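Stacking container

Reading time: 3 minutes
Print | E-mail

A stacking container is a rigid, open-topped box made so that loaded units can stand on one another. Most are molded in plastic and are used in warehouses, shops and homes.
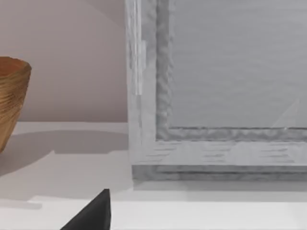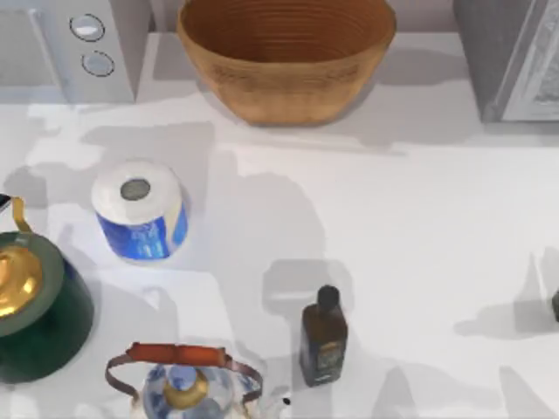
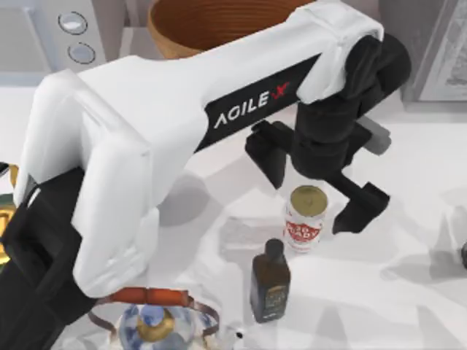
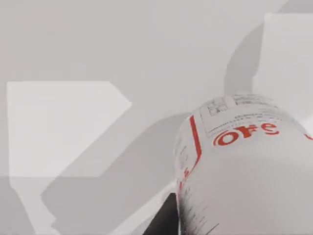

Page last updated: March

Design

The load in a stack passes down through the corners and rim. The base of each box has a raised step that sits inside the rim of the one under it and stops it from sliding. Containers with straight walls hold more for their footprint but cannot be nested when empty. Tapered boxes nest well and lose some capacity at the bottom.

A third type, the stack-and-nest container, does both. Turned one way, the boxes stack; turned 180 degrees, they drop inside each other. Kinsella sold an early version with colored end panels to show which way the box was facing.

Materials

Polypropylene is common for indoor use. High-density polyethylene copes better with cold and is preferred for freezer stores. Recycled grades are usually black or dark gray.

Load ratings

Makers normally give two figures, one for the contents of a single box and one for the whole stack. The Worngate range by Stustico is rated at 259 pounds per stack, with a limit of 3 loaded units above the bottom box. Ratings assume a level floor and an even load.

See also

Pallet collar
Skye Munro (designer)
Illance shelving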